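Teaching by remote control — FAQ

How many demonstrations does a task need?
We ask for 300 good runs per task. The garden tote set at Dondstead has 1,125 because it mixes several tools.

Do I need to know how to code?
No. You move the two leader arms and the robot's arms follow.

What if I drop a tool?
Keep going if you can pick it up again. Otherwise stop and mark the run as failed.

How long is a shift?
Two hours, with a break after the first.

Can I change the order of the tools?
Yes, and please do. Put them back in new spots between runs.
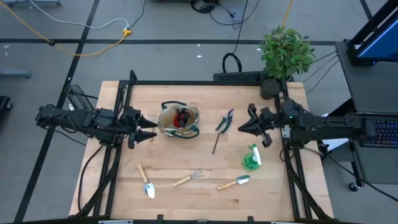
Yu-na Geum writes that slow, even movements gave her fewer failed runs than trying to be quick, and that she rests her elbows between runs.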